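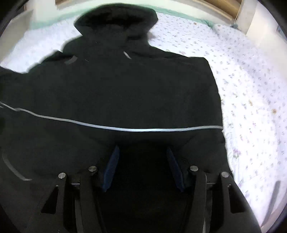 A black hooded jacket and the hand-held gripper, blue finger pads leaning towards each other.

I went to the Jakance open day in March expecting a robot arm behind glass and a plate of lamingtons. The lamingtons had gone by the time I parked. What I got was an hour on how to look after a gripper you hold in your own hand, which suited me better than I'd have guessed.

Yanling Meng keeps 5 of them running. Each has a logbook, a drawer and, I suspect, a favourite. Her routine starts with the pivot pins, two a side: wipe, wiggle, listen. Any click and the linkage comes apart on the bench. Lint is the main enemy when the job is clothes, and dark hooded jackets are apparently the worst offenders.

The pads get swapped at 580 grasps whether they look tired or not. Ragged lower ends are tolerated. Ragged tips go straight in the bin, along with, on one occasion, a perfectly good tip and Yanling's reading glasses.

She let me do the closing check. Squeeze, see that both sides arrive together, release, write it down. Mine arrived together on the third go, and she wrote down something longer than I'd expected.

Parking at the Sukholm end is free. Bring your own morning tea.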